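Vunell Teach-by-Hand Kit, reviewed by someone who wraps gifts badly

Posted 6 Jul 2021

I bought the Vunell kit in January, used it for 70 sessions, and have opinions. The kit gives you two ways to show an arm what you want: grab the wrist and drag it through the job, or sit at a desk and steer it with the little remote handle. It bolts to most small arms. Mine is a Pavum, which is old and sulks.

My test job was cloth gift wrap. Boxes are easy and every demo video has one. Cloth is where teaching kits go to be embarrassed, so I got out the orange wrap and a ribbon and let the thing suffer.

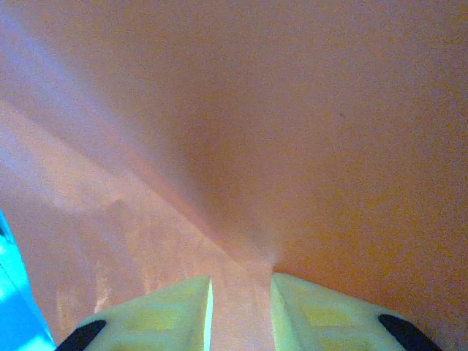
Wrist camera view, fingers close to the cloth.

Dragging by hand is the good half. The wrist goes light when you squeeze the collar, and it stays where you leave it. You feel when the fingers are going to plow into the table, a sense you lose completely on the remote. The bad half of the good half is that your own arm keeps getting into the shot, and you end up teaching from odd angles like a person reaching behind a fridge.

The remote handle is better for anything fussy. It has a scaling dial, and at the slowest setting I could close the fingers on a ribbon knot without shoving the bundle across the table. It also has a clutch button placed exactly where your thumb rests. I pressed it by accident so often that my early recordings are mostly pauses.

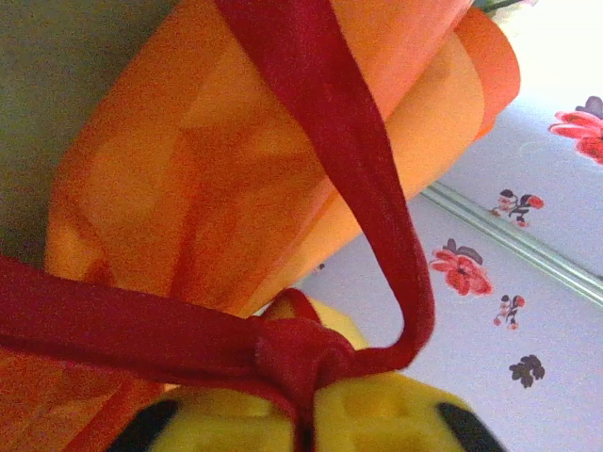 Trimming those pauses is a job for the software, and the software is fine if you enjoy scrolling. Every session lands in one long list, named by number. I recorded 476 takes and kept 206. There is no way to tag the keepers except by typing a note into a box that fits four words. Mine say things like "ok but knot weird."

Grip force is shown as a colored bar with no units. Green means holding, red means holding harder. For pinching up a fold of thin cloth I wanted something below green, and the bar doesn't go there — you get it by feel, on the handle, after several tries.
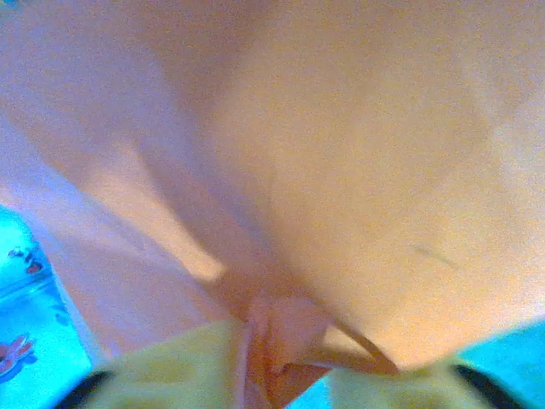 Playback is smooth and a bit smug. It repeats your hesitations faithfully, including the one where you reached for your coffee.

The price was $480, cable included, mounting plate extra. The Briritz handle I borrowed before this had a nicer grip and much worse lag. I'd buy the Vunell again, and I'd put tape over the clutch button on day one.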